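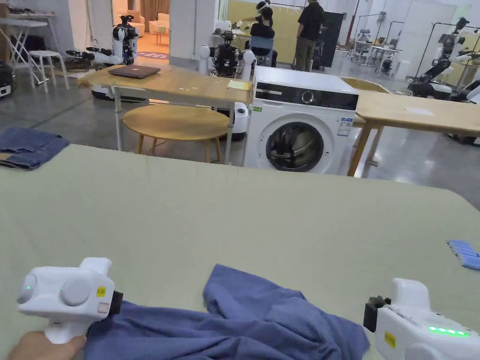 *Two hand-held grippers working a blue shirt on the Cemotwood folding table, Cummont.*

**Cemotwood to move garment folding at Wullovcombe to assisted cells**

CUMMONT, 26/07/2026 – Cemotwood will install its Yu folding cells at the Wullovcombe commercial laundry, where folding and stacking of shirts, trousers and denim is now done by hand. The cells will take over the repetitive part of the finishing line. Existing finishing staff will operate them, and no positions will be removed under the agreement.

The Yu system learns from demonstrations. An operator holds one gripper in each hand and handles a garment as they would at the bench. The motion is recorded and used to train the controller for the two-armed cell. Recording began in May at the Cemotwood workshop in Cummont, and nearly 500 hours of handling have been logged to date.

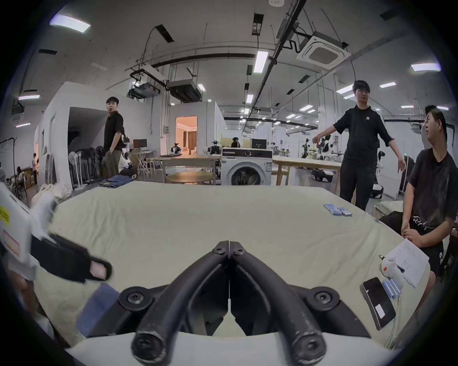
Demonstrations are reviewed before they are accepted for training. Sessions with dropped tracking or an incomplete fold are set aside and repeated. Operators work in blocks of 40 minutes, followed by a break away from the table, a limit set after early participants reported wrist fatigue when working longer with the grippers.

"The grippers have two fingers and a fixed opening range, so some habits from hand folding do not carry over," said Yi-chun Hsu, who leads training at Cemotwood. "An experienced folder tends to smooth a collar with the palm. We had to work out with them what replaces that." 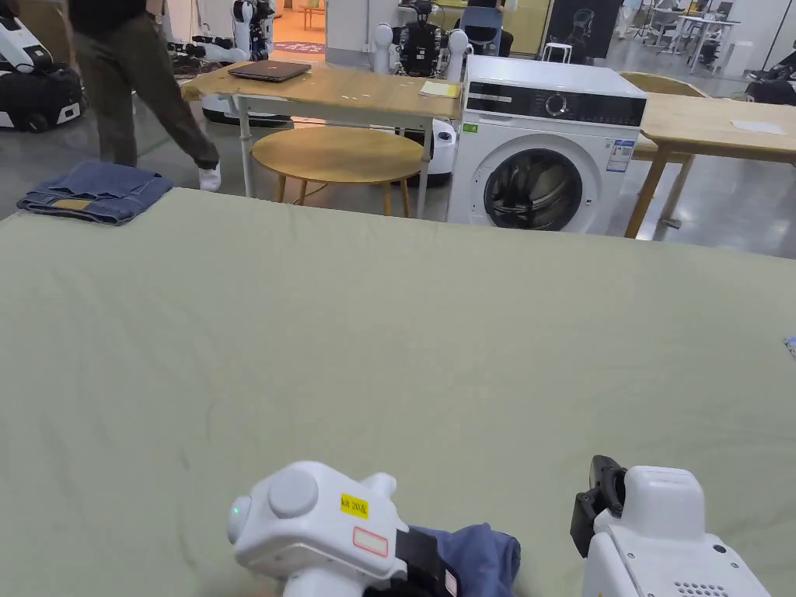 *Blue denim held in the left gripper, with folded jeans at the back corner of the table.*

At Wullovcombe, 90 finishing employees will be offered cell operator training on paid time. The role covers loading, fault clearing and recording new demonstrations when a garment type is added. Staff who prefer to remain at the hand benches may do so – delicate items and repairs will continue to be processed there. Rates of pay for certified operators will move up one classification.

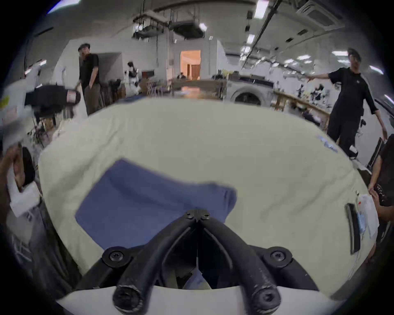

Soft goods remain difficult for automated handling, as fabric changes shape each time it is moved. Demonstrations at Cummont are carried out on a cloth-covered table, and the surroundings are not standardized. The cloth itself can be creased, as it is around the blue piece resting on it, and a small bottle with a red cap stands off to the side. Cemotwood considers such variation useful, as finishing benches are seldom bare during a shift.

"Our people asked who would be responsible when the cell stops," said Shu-fen Mok, operations manager at Wullovcombe. "The answer is in the agreement. The operator can stop it at any time, and a stop is not counted against output."

Output figures from the cells will not be used to set targets for the hand benches. Both parties will review workload and injury reports 93 days after the first cell enters service.

**Contact:** Cemotwood Media Office, Cummont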